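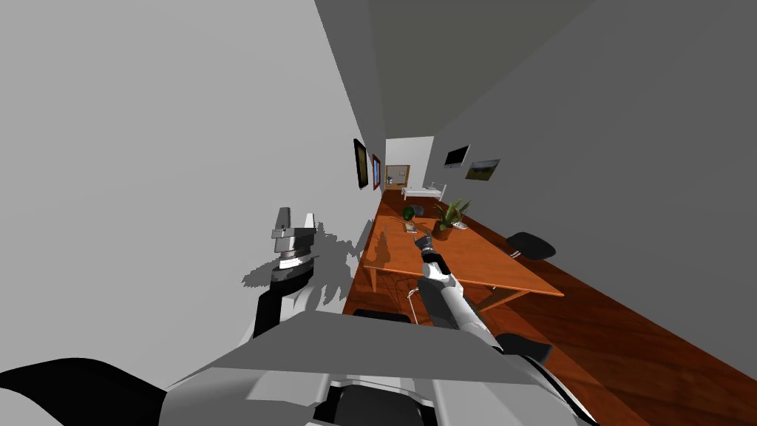
My sister-in-law, Glenys Trevor, rang last week to ask if she could get a robot to do her dining room yet. She is 71, she has two new knees, and she has read in the paper that they're coming. I said no, and then I felt I ought to check, as I've been out of the warehouse trade for a while and things move on.

So I've spent a few evenings reading and watching what I could find. A fair bit of it is simulation these days, where the robot and the house are both drawn by a computer and nothing gets broken. I've no complaint about that. You can run the same chore 100 times overnight and look at the failures over breakfast.

What struck me is how ordinary the jobs are. Move the plants, wipe the table, put the plants back. Glenys does that without thinking about it, knees or no knees. A machine has to know that a plant pot is heavy at the bottom and the leaves aren't a handle. A spiky plant is worse than a round-leaved one, I should think, as the leaves get between the fingers and whatever the camera is trying to look at. Then there are the chairs. People leave chairs where they got up from them, and a robot with a wide body has to get close enough to the table to reach the middle without shoving them along the floor.

At the Plomunness depot, where I worked until February, we had two arms on the packing line. They were very good. They picked up the same box from the same spot all day and put it down in the same place, and if you moved the spot by a hand's width they stopped and put a light on. Beca Sayce ran that line and she kept a notebook of every stoppage. In one month there were 29, and most of those were a box arriving at an angle. I'd call that a good month, by the way. The line before it was worse.

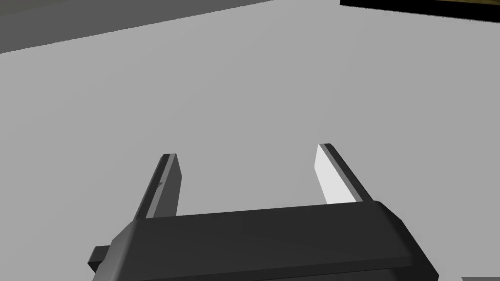 Grip is the part I keep coming back to. Our arms used suction cups, which are fine on a flat carton and useless on a tea towel. Most of the household ones I've looked at use two straight fingers that close on each other, with nothing like a thumb. Over a bare grey surface like this one it looks simple enough, a wide gap and plenty of room to come down either side of something. Now put a teaspoon there, lying flat. Or a crumb, or a wet ring from a mug. Two stiff fingers will manage the spoon if they come in at the right angle, and for the mug ring you need a cloth, and then you need to know how hard to press.

Dwynwen Meredith, who used to look after maintenance for us and now does the same at Bandara, thinks I'm being gloomy. Her view is that the shop floor will get there first and the house will follow in its own time. She says they have a machine now that sorts mixed returns, soft bags and all, and it only needs a person for the odd ones. I asked how many odd ones. She said enough to keep a person busy - so there we are.

I rang Glenys back and told her that for now she could have a machine that hoovers, provided she picks up the rugs first. She said if she could pick up the rugs she wouldn't need the machine. I've said I'll go over and do the dining room myself on my next visit, and bring the steps so I can get at the top of the dresser.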